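Moving 4,000 Notes Out of Kevik
August 26, 2024 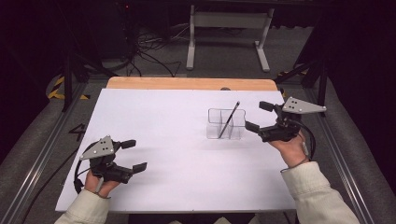
Clear organiser, one black pen.

I have kept notes in Kevik since it was a small desktop program with a plain settings page. It stored everything in a single database file, which was fast and simple to back up. The last release moved that file to a new layout, and the old export tool no longer reads it properly. I decided to leave while I could still get everything out.

The archive held 4,000 notes, of which 711 had attachments. Kevik offers two export formats. The first is a printable bundle and is no use for moving anything. The second is a folder of text files, one per note, with the title as the file name. Two notes with the same title become one file, and the later one wins without a warning. I found this out by comparing the totals, and was 96 short.

The fix was to rename the duplicates before exporting. A short script read the database, added the creation date to any repeated title and wrote the result to a copy. I would not run it on the original. Kevik keeps a checksum of each title and will rebuild its index at the next start, a job that took most of an evening on my machine.

Attachments were the slower part. The export puts them all in one folder and replaces the links with an internal number. The table matching numbers to file names is still in the database, so a second script could restore the links. Twelve of them pointed at nothing. I checked an April backup and they pointed at nothing there either, so I have let them go.

For the new home I tried Baso and Drurau. Baso has the better search but insists on its own folder structure. Drurau reads whatever folder it is given and leaves the files alone — I could delete it tomorrow and still have the notes. Search is slower, and it does not handle accented letters well. I can live with the first and have reported the second.

Tags came across as a line of plain text at the top of each note. Drurau wants them separated by commas and Kevik wrote semicolons, so that was one more search and replace. Nested tags were flattened. I have not decided whether to rebuild them.

Both scripts are in the downloads folder on this site. They were written for the database layout before the last release and will need the table names changed for anything newer.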